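About Skirby Fabrics

Cloth, patterns and a sewing room in Trornness 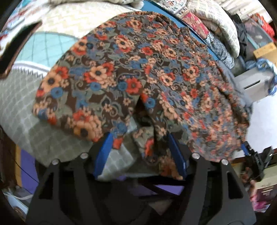 Do I need to know how to sew before I come in?

Plenty of our customers have never threaded a needle, and we're very happy to start you off with a metre of plain cotton and a bit of patience (ours as well as yours!).

Skirby Fabrics began as a Saturday market pitch with one trestle table, a tin of buttons and a great deal of curtain lining that we had bought far too much of. People kept asking whether we had anything for dresses, so we found some, and then they asked for dressmaking patterns, and then for someone to explain the patterns, and before very long we needed a roof. We took the old seed merchant's on Sutherland Street, which still smells faintly of birdseed when the weather warms up, and we have been filling it ever since.

At the last stocktake, which we do every February with the door locked and a large pot of tea on the go, we had 695 bolts on the shelves and 3,284 paper patterns in the drawers at the back. Some of those patterns are older than we are. If you're hunting for a particular style of collar, or the pyjamas your gran used to make, do ask, and give us a little while to rummage. The drawers are in alphabetical order as far as M.

Most of what we sell is for clothes: cotton lawn, needlecord, linen, viscose, a good choice of wool in the colder months and a shelf of jersey that is always busier than we expect. We also keep heavier cloth for cushions and blinds, and there's a basket of offcuts by the till, sold by weight, that quilters tend to get to first thing in the morning. We cut to the nearest ten centimetres and always a touch over, and we'll happily post a snippet so that you can see a colour in your own daylight before you decide.

Upstairs is the sewing room. It has 5 machines, a long cutting table and the best light in the building, and it's where we run our classes. Beginners usually start with a drawstring bag and move on to a simple skirt, and after that it's really up to you. The evening groups start at half past six and are meant to finish at nine, though there's generally somebody still unpicking a zip at twenty past. You're welcome to bring your own machine if you'd like to get to know it better, as a surprising number have been sitting in their boxes since Christmas.

Draso, our mending service, came along later. Hems, linings, worn elbows, broken zips and moth holes are all welcome, and we mended 2,085 things last year, from school trousers to a very old eiderdown. Please wash things before you bring them in, and allow a fortnight, or a bit longer before the start of term.

We're open Tuesday to Saturday, half past nine until five. There's a step at the front, but the side door on the lane is level, so ring the bell there and we'll come round and let you in.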